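Kategorie: Hilfe & Anleitungen > Depot > Kurslisten

4. Kursalarm und Watchlist in Platent einrichten

Vorher: Konto freigeschaltet, App auf Version 2 oder neuer. Ältere Version zeigt das Menü "Alarme" nicht an.

1. Anmelden, dann Depot > Watchlist. Leere Liste ist am Anfang normal.
2. Auf Plus tippen, Namen oder WKN eingeben. Test mit Lernton – müsste sofort erscheinen. Bei Ljungberg bitte auf die Stammaktie achten, die Vorzugsaktie steht direkt drunter.
3. Handelsplatz wählen. Ohne Auswahl nimmt Platent den Platz mit dem letzten Umsatz, kann also wechseln.
4. Alarm anlegen: Glocke antippen, Schwelle eintragen. Entweder fester Kurs (z. B. 26 Euro) oder Veränderung in Prozent (z. B. 11). Beides zusammen geht nicht.
5. Zustellung: Push oder E-Mail. Speichern nicht vergesen, zurück wischen verwirft alles.

Hinweis: Prozentalarme rechnen vom Schlusskurs des Vortags. Nicht vom Einstandskurs! Wer den Einstand will – Depot > Position > Verlustgrenze, siehe Abschnitt 5.

Hinweis: Höchstens 162 Werte pro Liste. Danach zweite Liste anlegen, Alarme wandern beim Verschieben mit.

Achtung: Ein Alarm ist keine Order. Es wird nichts verkauft, auch nicht bei Skellutport-Depots mit hinterlegtem Limit. Das Limit läuft getrennt.

Achtung: Im März nach Quartalszahlen kommen Meldungen teils verspätet. Kurs immer noch mal prüfen bevor man handelt.

6. Kontrolle: Alarm knapp neben den aktuellen Kurs setzen und warten. Kommt nichts, Benachrichtigungen im Handy freigeben, dann neu anmelden.

Fragen zu diesem Abschitt an Britt-Marie Fjeld, donnerstags ab 11 Uhr. 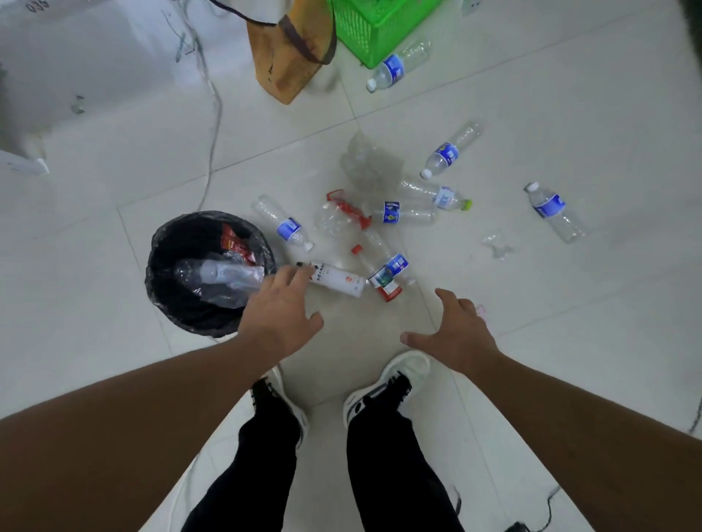 Abb. 4: Plastikflaschen und Abfalleimer auf Fliesenboden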